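The second life of outdoor furniture
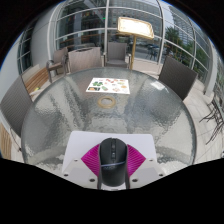
A round patio table with a textured glass top and a darker rim.

On Saturday mornings the queue at the Rellbridge tip shop starts before the gates open at 7:30. Most people are after timber or bikes. Ekkachai Duangkaew comes for outdoor settings.

He has been repairing them in a shed at Trilham for 5 years and sells them on for a fraction of the retail price. A new six-seat setting can cost $700 or more. His usually go for less than half that, delivered.

The shire took in 2,463 pieces of outdoor furniture last financial year. Lærke Juhl, who manages the transfer station, said chairs made up the bulk of it, and that the sling fabric had usually given out well before the legs.

"People buy a set, two chairs tear, and the whole lot goes on the trailer," she said. "The table's often fine."

Replacement sling can be bought by the metre and threaded into the existing rails. Duangkaew allows an hour a chair. Rust takes longer. He wire-brushes steel back to bare metal, primes it the same day and won't touch anything that has rusted through at a weld.

Glass tops are harder to place. A chip on the edge rules a top out, and a replacement cut to size often costs more than the finished setting will bring.

Ditte Vigfúsdóttir bought one of his settings for her place at Gesby after pricing new ones in town. She has since re-slung two chairs herself, using $20 worth of offcuts.

"The first one's a bit crooked," she said. "My brother sits in that one."

The tip shop is open Wednesday to Sunday and closes at 3 pm. Larger items can be held for two days with a deposit.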